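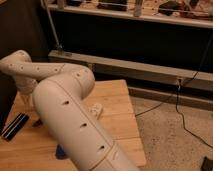 Wednesday, cell 2, the Muvwood arm. Elbow cover came off and went back on before lunch, and I am very pleased with how it went! The whine at low speed that Dilani Seneviratne spotted in August was the belt after all, slack enough to push flat with a thumb. New one from Tierney is the same width but a slightly stiffer weave. I put a mark on the old one and bagged it in case we want to compare teeth. The five screws along the forearm are the ones to watch when closing up: start them all by hand, then nip up from the elbow end, and keep an eye on the seam between the two shell halves as you go. If it opens up at one end, back off and start again. I did it twice.

Belt tension: the Stultitz sheet gives 190 for this joint, measured with the clip-on gauge halfway along the span. I got 224 first go, eased the tensioner a quarter turn at a time and landed on 190 exactly. Lovely feeling. Turn the joint through a full sweep by hand between readings, otherwise the gauge tells you fibs.

Then the warm-up. Ran the elbow alone for 20 minutes at slow speed, no load, and went up to 100 per cent for the last few cycles. Whine gone. There is still a faint tick near full bend, same place each time, and I think it's the cable tie inside the housing brushing the shell – Dilani thinks it's the bearing. We'll see who's right when the cover is next off. (Tie. It's the tie.)

Homing: lost its zero as expected with the belt off. Re-taught it against the pin and saved as a new file, didn't overwrite the Flidham one. Please leave both on the controller for now, the old one is handy for seeing how far the elbow has shifted.

Grease: wiped the old stuff off the pulley shaft and put a thin smear back. The tub is nearly done, order more with the belts.

To do
– trim the tie inside the elbow
– check the tension again after a week of normal running
– second spare belt from Tierney
– copy the new zero file to the shared drive
– wrist joint next, it feels a bit notchy compared with the elbow now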